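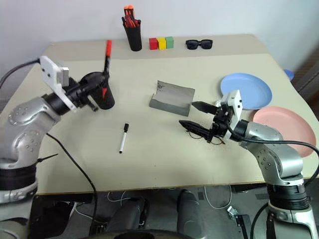 The comparison of two gripper fingers that I began in August has now reached the point at which the results may be set down. The question was a narrow one: whether the Conneely fingers, which came with the arms, should be replaced by the softer Alel pads before we begin longer runs with both arms working together. Most of the trials used ordinary desk items, and the black pen cup proved to be the most useful of these. A cup held in the left gripper with a marker standing in it shows at once whether the grip is level, and the red cap gives the head camera something distinct to follow against a white wall. The second cup, with its orange and red caps, remained at the back of the table as a reference for the camera.

Readers of earlier entries will recall that the previous round was conducted with a single arm and an older controller. Both have since been retired. The present controller is the Judivier unit, which addresses the two arms from one clock and records the finger position on every cycle. Its documentation is thin in places. The section on force limits, in particular, assumes a gripper with a wider stroke than ours, and I am grateful to Hwa-young Bang for working out the correct values and for writing them down in a form that others can use.

A total of 372 grasps were logged, divided equally between the two sets of fingers. The Conneely fingers lost their hold 29 times and the Alel pads 11 times. The greater part of the Conneely losses occurred with smooth, rounded objects that were approached slightly off center. On small cubes the two sets performed at the same level, and I would not recommend the change to anyone whose work is confined to items of that kind.

The pads have a cost. They are thicker, and the opening between them is reduced accordingly. Plates were awkward with either set, but the Alel pads required a steeper approach at the rim, and the planner rejected a number of poses it had previously accepted. Thin markers lying on the tabletop were also more difficult to pick up, as the softer edge tends to roll the barrel away before the fingers close. A narrower version of the pad is listed by the supplier, and one pair has been ordered.

A note on the camera. The Estovo module was mounted at head height for all trials and was not moved between sets. It handled colored objects well. Black objects held in a black gripper were another matter - the outline of the cup and the outline of the fingers were frequently merged, and the estimate of the grasp point drifted as a result. White tape on the fingertips improved this, although the tape wears quickly and must be replaced often. I intend to try a pale coating in its place.

Cable routing also deserves mention. The slack that suits the arm in a raised position is too generous when the elbow comes down, and a cable lying across the tabletop can disturb light objects. Shorter leads with a clip at the elbow are being prepared for both sides.

The log file, 1171 lines including the calibration entries, will be made available once the column names have been put in order. The next entry will cover handing an object from the left gripper to the right, with the Alel pads fitted on both.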